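Thread: the gripper fault on the two-arm bench in Brestholm, what we thought it was, and what it was. Long, fairly dull, possibly useful if your cables run down the outside of the arm.

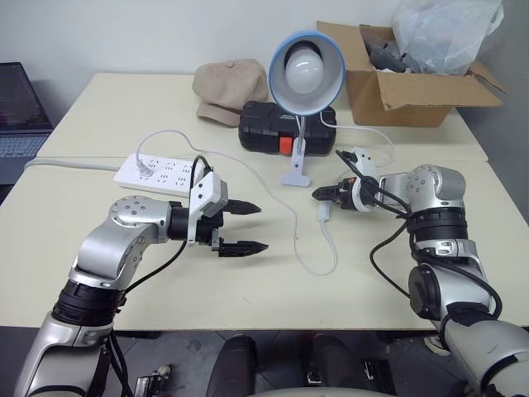
1/ The task
Plug a small USB connector into a socket using two arms. A desk lamp is the load, a power strip is the supply, and the rest of the table is clutter we leave in on purpose. The policy has to find the cable among other things, so we don't tidy.

2/ The fault
The right gripper opened by itself while holding a part. No command in the log, no error raised, no stop. The fingers went to full width, the part dropped, and the arm carried on through the motion as if it still had it.

3/ Rate: 7 times in 342 cycles. Frequent enough to ruin a day's run, rare enough that you can stand beside it for an hour with a coffee and see nothing.

4/ Why we treated it as a safety matter and not as a nuisance: this cell also does a tool handover. An uncommanded open with a USB plug in the fingers is a dropped plug. The same thing with a screwdriver over someone's hand is an incident report. Handover was suspended the same afternoon and stayed suspended.

5/ First suspect: software. The controller is a Koston unit running our own build, and we had merged a change to the grip force code in September. Rolled it back. Fault still there. Put it forward again.

6/ Second suspect: the fingers. Swapped left gripper to right and right to left. Fault stayed on the right arm. So neither the gripper nor its motor, which cleared the most expensive part on the list.

7/ Third suspect: supply voltage. Put a logger on the line at the wrist. Clean through two full runs, then a dip on the third, lasting 4 ms. It lined up with an open event to within one sample.

8/ What happens in a dip: the gripper's own board resets. On reset it runs its homing routine. Homing starts by opening fully. The board is back on the bus before the controller's 200 ms timeout expires, so as far as the controller is concerned nothing happened.

9/ That is the part worth reading twice. The reset was a hardware fault. The opening was documented behaviour, working as designed, on page one of the set-up section. We had all read it.

10/ Cause of the dip: the cable bundle on the right arm. It hangs down the outside and lies on the table on its way off to the right. When the arm reaches across to the middle, the slack is taken up and the connector at the wrist gets a side load. One pin had backed out of its housing by less than a millimetre.

11/ You could reproduce it by hand. Arm at the middle of the table, fingers closed, pull the bundle gently towards the edge. Open. Every time. I would have liked to know that a week earlier.

12/ Why the left arm was fine: its cable has a short loop at the gripper and sees very little pull in the poses we use. Same connector, same crimp, same age. It had been through 4000 cycles without an event.

13/ Fixes, in the order we made them.
– New connector from Besnard with a locking housing.
– Strain relief clamp at the wrist, so pull goes into the arm and never reaches the pins.
– Homing on power-up disabled. The gripper now holds position after a reset and waits for an explicit command.

14/ A fourth, in the controller: it reads the gripper's uptime counter on every cycle. If the number goes backwards, the board has reset, and both arms stop. Eleven lines of code. The counter had been in the status message all along and we were throwing it away.

15/ A caution on the homing change. Holding position after a reset means it may also hold on to something you want released. We added a manual release at the bench before we enabled it. Don't do one without the other.

16/ We reported it to Fuvov, who supplied the arms. Their reply was that cable routing is the integrator's responsibility. Correct, and in the manual. They have also agreed to look at the homing default, with no date given.

17/ Result so far: another 342 cycles with the same clutter and the same poses, no uncommanded opens, no counter resets. With the old rate that is decent evidence, though I'd want a longer run before calling it closed.

18/ Handover is still off. It goes back on when the manual release has been tested with the arm in every pose we use, including the awkward ones behind the lamp.

19/ For those asking about the bundle: yes, it will be re-routed. The clamp deals with the load on the pins, but a cable lying on the work surface can still be caught by the other gripper. Parts are on order.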